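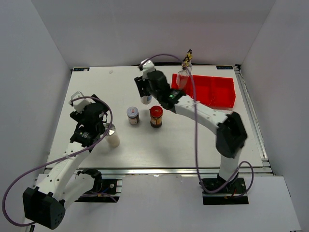
Bamier Quilt Show Opens With 82 Wall Hangings and One Long Argument About Glue

27 March 2021

The Bamier textile and mixed media show opened this morning in the old Osagie shoe store on Amness Street, and by lunchtime the glue question was back.

Last year's rules said a quilt had to be "stitched." In February the organizers changed that to "joined," a single word that drew 13 letters, two of them in verse. As a result, visitors can now see beads, buttons, driftwood and a fair amount of felt held up by adhesive and confidence.

Best in show went to Ifeoma Ekpo of Bendik for "Low Tide, Twice," a blue and rust hanging made from 847 scraps of work shirts. All of it is sewn by hand. Ekpo, who voted for the glue rule, was asked whether she saw any irony in that.

"I ran out of glue," she said.

Her piece took nearly 200 hours, most of them at the kitchen table and a few in the parking lot of her son's swim practice. She plans to hang it over the couch, where it will cover a water stain she has been meaning to deal with.

The runner-up, a clay and linen panel called "Grandmother's Weather," lost a small cloud during hanging. The cloud was found under a radiator and put back, slightly to the left. The artist says she prefers it there.

Entry is free, though there is a jar by the door and people do look at you. The show stays up for two weeks. Anyone wanting to handle the fabrics should ask at the desk first, and should not be eating a doughnut at the time - a new rule this year, and so far the only one that passed without a letter.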